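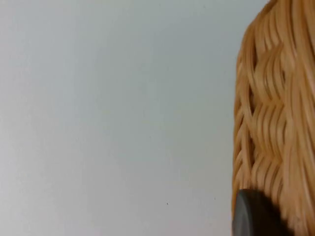
The old basket school in Grivuddale will open its doors again in June, after the town of Skurkell agreed to pay for a new roof. The school has been closed for two winters, and many people in the valley believed that it was closed for good.

The building stands by the road to Gukeck and was first a dairy. Later the local craft society rented it and gave evening courses in basket making there. When the roof began to leak above the store room, the society had to move the dried willow to a barn, and the courses stopped.

Dagný Ingvarsson, who is leading the society now, told us that the repair is almost finished. The floor in the big room is also changed, and there is a new sink where the willow can be soaked before work.

"We got letters from people who took the course when they were young and now want to come with their children," she said. "Already 209 persons have written their name on our list. We can't take all of them in the first summer, so some must wait until autumn."

Each course has room for 9 students and goes over four evenings, from six o'clock. The students begin with a small round basket for bread. Those who want to continue can learn to make a bigger one with handles, for firewood or for clothes. The price is 300 crowns, and willow is included. Tools can be borrowed.

The teacher will be Gunnlaugur Ravn, who has cut willow at the Kirkegaard farm for most of his life. He plans to use only willow from the valley, as the school did before. The harvest last winter was good, he said, but the rods are a little shorter than he likes.

Not everything is decided yet. The society wishes to sell baskets in the front room during summer, and for this it needs a permission from the town. An answer is expected before the opening. Parking is also a question, because the road is narrow and the bus to Gukeck turns just outside the door.

People who want a place in the autumn courses can write their name on the list at the library in Skurkell.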